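郷土史の部屋 > 地名・集落 > 字「舟渡」って結局どこにあったの?

1:尾根道ノート
祖母の実家があった村の話なんですが、古い地図に「舟渡」って字名が出てくるんです。でも今の川からは歩いて12分もかかる畑のど真ん中で、どう見ても舟なんか着きません。昔は川がそっちを流れてたってことでいいんでしょうか?詳しい方いたら教えてください!

2:ぬかるみ三郎
流れが変わったで決まりだと思いますよ。あのへんは田んぼの境がぐにゃっと曲がってる所があって、うちの父なんかは「古川」って呼んでました。雨が続くと今でもそこだけ水が引かないんですよね。

3:kawabata_41
>>2
うーん、自分はちょっと違う意見です。川筋が動いたとしても舟渡まで届くかなあ。あそこは周りより一段高いですよ。渡し場そのものの名前じゃなくて、渡し守の家に給された畑だから舟渡、という線はないですか。よその村でもそういう例を読んだ覚えがあります(本の題名が出てこない…すみません)。

4:尾根道ノート
渡し守の畑!それは考えてませんでした。たしかに祖母の話だと、舟渡には家が二軒だけあって、どっちも同じ苗字だったそうです。

5:ぬかるみ三郎
>>3
一段高いって言っても、今の高さは耕地整理のあとの高さでしょう。土を入れてるんだから、昔の地面の話にはならないと思いますけど。

6:kawabata_41
>>5
整理したのは街道より南だけですよ。舟渡は北側です。

7:ぬかるみ三郎
>>6
北も一部やってます。父が手伝いに出てたので。

8:ジャド
横から失礼します、Jad Awwadです。越してきて13年になりますが、村の歩く会でこの辺をよく回ってます。舟渡の端に石の道標が立ってますよね。あれに渡しのことが彫ってあると聞いたんですが、苔でほとんど読めませんでした。どなたか読んだ方いませんか?

9:尾根道ノート
>>8
道標は知りませんでした!9月に帰省するので見てきます。ついでに叔母にも聞いてきますね。

10:kawabata_41
道標は動かされてることが多いので、場所の証拠にするなら注意です。文字のほうは大いに気になりますが。拓本をとる前に、まず夕方の斜めの光で見てみるといいですよ。朝より読みやすかったです、自分の経験では。

11:尾根道ノート
帰省してきました、遅くなってすみません。道標は「右 わたし」まではなんとか読めて、その下は欠けてました。叔母の家でお茶をよばれながら二時間くらい話を聞いたんですが、叔母いわく、舟渡の二軒は「舟の家」と呼ばれていて、大水のあとに川端から上がってきたと聞いてるそうです。いつの大水かは分からないとのこと。台所の写真も一枚貼っておきます。

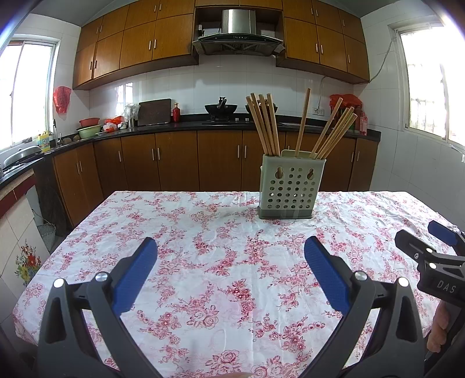
叔母の家の台所。バラ柄のテーブルクロスと箸立て。

12:ぬかるみ三郎
おお、いい台所ですね。で、「上がってきた」なら元の渡し場はもっと低い所ってことになりますよね。これは自分の負けかな。いや、古川があったのは本当ですからね!

13:kawabata_41
>>12
古川は否定してませんよ(笑)自分も給された畑説は少し引っ込めます。家ごと移ってきて、呼び名も一緒についてきたのかもしれない。そうなると、今の字の場所だけ見ていても分からないわけで。

14:マルドナド
Ulises Maldonadoです。隣村の検地帳の写しを読む会に出ていて、66番目の筆に「舟渡 下畑」とありました。ただ村境をまたいだ飛び地みたいで、同じ舟渡なのか別のものなのか、会の中でも意見が割れてます。

15:尾根道ノート
>>14
えっ、隣村にもあるんですか!!それ、持ち主の名前は書いてありますか?祖母の言ってた二軒の苗字と比べてみたいです。

16:マルドナド
>>15
名前はありますが、苗字なしで「与兵衛」だけです。次の集まりで前後の筆も見てくるので、また書きますね。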